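November, late, should be asleep

Back from the open day at Olen and my feet are killing me, but I want to get this down before it all runs together. Rosaire drove. He'd had the invitation on his fridge since summer and kept saying we'd never find parking, and then we got a spot right by the door, so he had to find something else to grumble about (the coffee, mostly, and he had a point).

So, Olen! I'd pictured one big hall. It's more like a long corridor with rooms off both sides, and you wander in and out while people in lanyards try to catch your eye. They gave us stickers with numbers at the desk. I was 626 and still am, it's stuck to my good sweater and I'm scared to peel it.

The first room was Gronis, the warehouse people. They had an arm moving parcels off a belt and onto a cart, and a screen above it with the tally for the day. It said 2,263 when we walked in. Rosaire wanted to stay until it hit a round number and I dragged him off, and then on our way out in the afternoon we stuck our heads back in and it was at 2,885. He was thrilled. He took a photo of the screen and sent it to his sister, who wrote back "what is this."

The arm was quicker than I expected and also kind of fussy? It would come down over a box, stop, back up an inch, tilt, and then go for it. There was one padded envelope it didn't like at all. It tried it a few times and then the woman running the demo just leaned over, flipped the envelope, and went right on talking. I liked her for that. She told a kid in front of us that boxes are easy and bags are a nightmare, and the kid said his room was all bags.

Lunch was a sandwich on a windowsill. Forget lunch.

Then Flumex, which was pipes and pumps and a crawling thing on treads that goes inside the pipes. Rosaire spent ages in there asking about diameters. I sat down. There was a nice bench.

The part I really want to remember is the Kettani room, down at the end, past the restrooms. Hardly anybody was going in and I almost didn't either. It's the group working on hands, or on what hands do, and the man showing people through it was Mounir Ghoneim, very soft-spoken, tie a little crooked. He said the parcel arm is a fine machine but it only needs to know one job, and what they want is something that could help in an ordinary house with ordinary stuff. And the way they're getting there is to have people do small plain jobs by hand while it's recorded from the person's own point of view. Sorting things. Stacking things. Sliding a flat thing across a table. Hour after hour of that, and the software studies it.

I asked why flat things and he lit up. He put a coin on the table and told me to pick it up slowly and pay attention, and wow, I do about four things I never knew I did. I spread my fingers first. One hand holds while the other one pushes. I drag it to the edge if my nails are short. Rosaire turned up in the middle of this and found me picking a coin up off a table over and over with a stranger watching, and he just backed out again.

Mounir said thin round things are some of the hardest, there's no corner to get hold of and they skate around when you press on one side. Cups are simple by comparison. Socks he didn't even want to talk about.

They had a little two-fingered gripper set up that had learned from that kind of recording, and it was doing cards when I was there. It got 9 of them into the tray before it fumbled one onto the floor, and there was this groan from the three of us watching like it was a ball game. It went after the next one right away. I wanted to clap.

I asked him if it bothers people, being recorded doing chores. He said mostly they get bored, and then they get fast, and then he has to ask them to slow down again. I'd be terrible. I'd start humming.

Anyway they're doing another one in the spring and I put my name down. Rosaire says he'll come if they fix the coffee. Need to call Mom back tomorrow, and get the sticker off that sweater before it goes in the wash. And I keep looking at how I pick things up now! I did it with the phone charger, with my keys, with a playing card on the kitchen counter, which took me two tries.

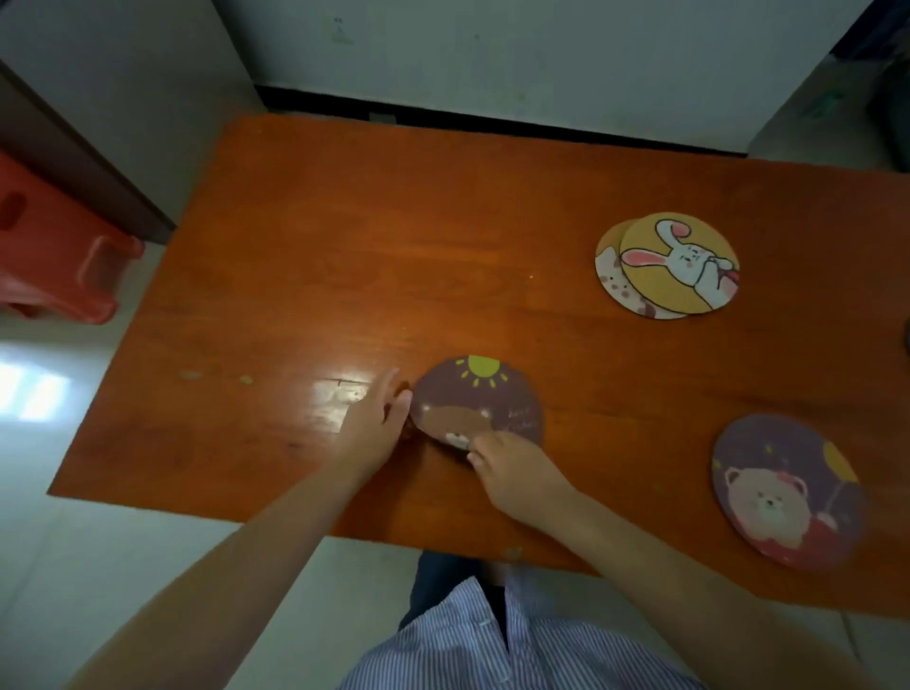 I'm going to try it with my eyes shut in the morning and see if I do any better than the gripper did.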